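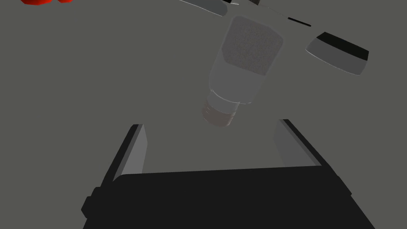

Why does a planner that found a good path yesterday find a different one today?

Most of them draw random samples, and unless somebody fixes the seed, each run starts from a different handful and settles for the first route that doesn't hit anything.

Balakrishnan Acharya had written those two sentences himself, for the help pages at Cunberg, and was now reading them back in the small hours with the feeling of a man being lectured by his own handwriting.

He had fixed the seed. The seed was 114. It had been 114 all week, and the gripper in the simulator still came down on the bottle a little differently each time he pressed run, like a guest who has been told the way to the bathroom and prefers to explore.

The bottle was lying on its side. Bottles on their sides were the whole of his job until August. Upright bottles belonged to Viltel, who had the other half of the contract and a demo video with music on it.

"Have you tried a different seed?" asked Gaete.

Gaete was the log assistant. The company had bought it in the spring to read error files, and it had since developed opinions.

"The point of a seed," said Balakrishnan, "is that I shouldn't need a different one."

"Run 493 was quite nice."

He looked up run 493. It was quite nice. The jaws lined up over the body, closed, lifted, and held. He ran it again with the same settings and the gripper took hold of the cap, raised the bottle by the neck for a moment and let it go, in the manner of someone returning a fish to the counter.

"Also a valid grasp," said Gaete. "Score 0.91."

"It dropped it."

"The score is calculated before the dropping."

He went and made tea. When he came back he did what he should have done at six o'clock, and printed everything the planner was given before it started thinking. The start pose was the same. The goal was the same. The bottle's pose, as handed over by the perception module, was very slightly not the same. It differed in the fourth decimal place, then the third, and once, for no reason he could see, it had been turned end for end, so that the planner believed the cap was the base and went about its business accordingly.

The perception module was called Rirkari. It had been written by a contractor who left no comments in the code except one, at line 4000, which said "fine for now".

Rirkari took its own random samples. It took them from the clock.

"So the planner was right all along," said Gaete.

"The planner was doing what it was told."

"I only mention it because you called it a number of things. They're in the log."

Balakrishnan scrolled up. They were in the log, with timestamps. He considered deleting them and found that he didn't have the permissions — Gaete did.

He passed the seed through to Rirkari, which meant touching 3 files and breaking a test that had apparently been passing by luck. Then he pressed run. The gripper came down over the cap, lifted the bottle by the neck and dropped it. He pressed run again. It came down over the cap, lifted the bottle by the neck and dropped it, the same to the last decimal place.

He watched it five more times with real pleasure.

"Shall I mark the ticket as fixed?" asked Gaete.

He typed the note himself. "4 Mar 2026. Failure is now repeatable." Then he changed the seed to 115, to see, and went to find his coat while it loaded.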